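Werkstatt und Haushalt > Automatisierung > Können Maschinen das schon?

roxana_s
August, und ich sitze wieder vor derselben Frage. Mein Name ist Roxana Sârbu, ich arbeite seit zwei Jahren in der kleinen Küche von Griltance, wir machen Mittagessen für Betriebe. Mein Chef hat ein Angebot von der Firma Trollia bekommen, für einen Arm mit Greifer, der Teller vorbereiten soll. Ich bitte um Entschuldigung für mein Deutsch, es ist nicht meine Muttersprache.

Meine Meinung ist folgende: Eine Dose heben, eine Kiste stapeln, das geht. Aber weiches und faseriges Material ist eine andere Sache. Getrocknete Nudeln zum Beispiel, oder Stroh für die Dekoration. Man greift ein Büschel, und oben geht es auseinander, und unten hängt ein Teil heraus.
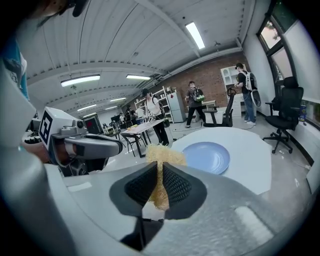

Mit der Hand merke ich sofort, wenn ich zu viel genommen habe, und lasse ein wenig fallen. Der Arm bei der Vorführung hat einfach zugedrückt. Von 70 Portionen musste ich viele nachbessern – das Gewicht stimmte nicht, oder es lag etwas neben dem Teller. Hat jemand von Ihnen bessere Erfahrungen?

Blechkopf70
Bessere nicht, aber andere. Bei uns in der Montage läuft seit dem Frühjahr eine Zelle von Firnent. 3.258 Teile im letzten Monat, fast kein Ausschuss. Sind allerdings Metallhülsen, alle gleich. Wer so was mit Nudeln probiert, ist selber schuld.

tine.m
@Blechkopf70 Das hilft ihr doch nicht weiter. Die Küche hat nun mal keine Hülsen.
@roxana_s Wurde nach Gewicht gegriffen oder nur nach Position? Mit Waage unter dem Teller ist das ein ganz anderes Gerät.

roxana_s
Danke für die Frage. Nur nach Position. Eine Waage kostet bei Trollia extra, das hat der Vertreter erst am Ende gesagt.

Blechkopf70
Typisch.

hobel_und_span
Ich halte dagegen. Vor ein paar Jahren konnte so ein Greifer nicht mal ein Handtuch anheben, inzwischen legt er es zusammen. Langsam und schief, aber er tut es. Ich würde nicht kaufen, sondern mieten. Sandu vermietet monatsweise, Mindestmenge 200 Portionen am Tag, wenn ich es richtig im Kopf habe.

roxana_s
Mit der Miete, das ist eine gute Idee, ich werde es dem Chef sagen. Dass es schneller besser wird, glaube ich Ihnen. Ich bin nur nicht einverstanden, wenn man „er tut es“ sagt und danach steht doch ein Mensch daneben und korrigiert.

tine.m
Frag bei Sandu gleich nach, wer das Ding abends sauber macht. Bei uns war das am Ende die meiste Arbeit.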